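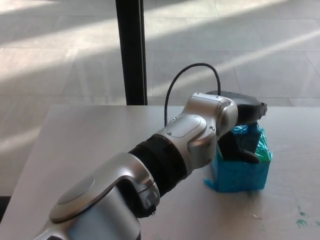

Figure 7. Doigt de la pince au contact du bord supérieur du paquet.

7. Réglage de la prise sur un objet emballé

À faire une fois le bras fixé à la table et l'origine enregistrée (section 2). Prévoir une petite boîte emballée de plastique souple. Le film froissé glisse plus que le carton nu, les valeurs trouvées ici conviendront donc aux autres objets de l'atelier.

1. Poser la boîte sur la moitié droite de la table, à plat.
2. Dans Kernden, ouvrir le profil « Pliltum » et régler la vitesse sur 70 mm/s.
3. Vérifier la boucle du câble au poignet. Elle doit rester libre, sans toucher la table ni passer sous la pince.
4. Amener la pince au-dessus de la boîte en mode manuel, puis descendre par pas de 2 mm.
5. Arrêter dès que le doigt touche le bord supérieur de l'emballage. Relever la hauteur affichée. Sur notre montage, elle est de 177 mm.
6. Enregistrer cette position sous le nom « contact ».
7. Fermer la pince à faible force, lever de quelques centimètres, reposer.

Attention : garder les mains hors de la zone du bras pendant les étapes 4 à 7. L'arrêt d'urgence doit être à portée de la main gauche.

Remarque : si le film se déchire ou si la boîte pivote, diminuer la force avant de modifier la hauteur. Les pans de plastique qui dépassent au pied de la boîte ne gênent pas la prise par le haut.

Remarque : après un démontage du poignet, reprendre à l'étape 3. Les positions enregistrées ne sont plus valables.

Guide de montage rédigé par Yurani Echeverri, atelier Clandus. Version de juin.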